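I went to see the robots fold laundry in November, and I went in a bad mood, which I now think is the correct way to attend an open day.

The invitation came through Pak-hei Tai, who I used to share a desk with at Roussel, back when the two of us were paid to move numbers from one spreadsheet to a slightly larger one. He left to work on household robots at an outfit called Usia. I stayed and got very good at spreadsheets. Twice a year he writes to tell me I should come see what they're up to, and twice a year I say I'd love to. This time he attached a train timetable.

Plarncombe is a 40-minute ride out, and then a walk uphill past a tire place and a garden center. Usia has two floors of a building that used to sell carpets, and the upstairs still has the carpet sellers' taste in carpet. There was a sign-in sheet, a bowl of mints and a sticker with my name on it, spelled with one letter too many. I wore it all day anyway.

The first part was a talk. I have sat through a lot of talks, and I'd put this one in the upper half. A woman with a very calm voice explained that folding clothes is hard for a machine because cloth won't hold still. A box is the same box wherever you put it down. A T-shirt is a different shape each time you drop it, and the robot has to look at the lump and work out where the shirt went. I felt some sympathy here. I have looked at that lump myself, most weekends, and walked away from it.

Then she showed us how they teach it, and this was the bit I had wrong. I'd pictured programmers typing "pick up left sleeve" for months on end. What they do instead is hand a person a pair of grippers, one for each fist, and have them fold things the normal way, only with pincers where the fingers ought to be. A camera on the gripper records the whole business, and the recordings go off to be learned from. They had 2,302 folds from the summer and 1,277 more since, and she read both figures out as though we'd know whether to be impressed. Somebody near the front whistled, so I suppose one of us did.

The real robot came after. It was a pair of arms bolted to a table, and it was given a dish towel. It considered the dish towel. It reached out, took one corner, seemed to think better of it, took another corner, and folded the towel in half with enormous care, like a waiter who has been warned about you. Everyone clapped. Then it folded it in half again, except the second half had moved, and we ended up with a sort of kite. Everyone clapped for that too, a bit more quietly.

They tried a pillowcase next, and it went better than the towel. A child asked if it could do a fitted sheet. The calm woman said, "We're a long way from fitted sheets," and I wrote that down because I'd like it on a mug.

I asked Pak-hei where all those folds get done, since I hadn't seen a single heap of washing in the building. Mostly in bedrooms and living rooms, he said. A machine that has only ever seen a clean white table goes to pieces the first time it meets a patterned bedspread – and people will insist on owning patterned bedspreads.
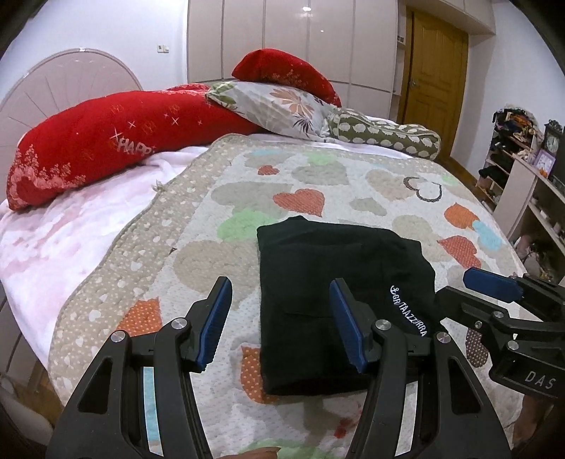

Does the robot copy what the person did, move for move? It learns from a great many folds at once and comes up with its own moves for the cloth it's looking at, so two tries at the same shirt can come out differently.

That explained the kite, I guess.

After lunch (sandwiches, cut in triangles by a human) we were let loose on the spare grippers. I had been waiting for this. I'm a decent folder. I worked one Christmas in a sweater shop and I can still do the thing with the sleeves tucked behind. I picked up the grippers, stepped up to a gray sweatshirt and discovered that I had the hands of a lobster.

The squeezing is easy enough. You pull, the jaws close, you let go, they open. The trouble is everything your fingers do without telling you. I never knew how much of folding is a sort of sliding and patting until I had nothing to pat with. I'd get a sleeve across and then have no means of persuading it to lie flat, so I'd pinch it, and the pinch would bring the other side along for the ride. My neighbor, a retired man in a Susex cap, did three in the time it took me to do one. His weren't good either, but they were finished.

Mine took eleven minutes. Pak-hei watched the last four with his arms folded, neatly, I noticed. He asked if I'd like my attempt added to the pile. I asked if it would help. He said they do throw some out.

What surprised me was how tired my forearms were. The people who do this for a living do sessions of 30 minutes and then take a break, and I had assumed the break was a formality. It isn't. By my second sweatshirt I was holding my breath on the pinches, and I put the grippers down with real affection for my own thumbs.

I stayed for one last round with the robot in the afternoon. The dish towel again. It got the first fold, then stopped with one arm in the air for long enough that a man behind me said "come on, pal" under his breath. It went back in and got the second. Square corners, more or less. I clapped harder than I meant to.

On the train home I ate four mints from the bowl and thought about my laundry. I'd left a load in the dryer that morning, and it was still in there when I got back, in the shape of the dryer. I folded the sweaters first, with my hands, and I was pretty smug about it. The fitted sheet went in the closet as a ball.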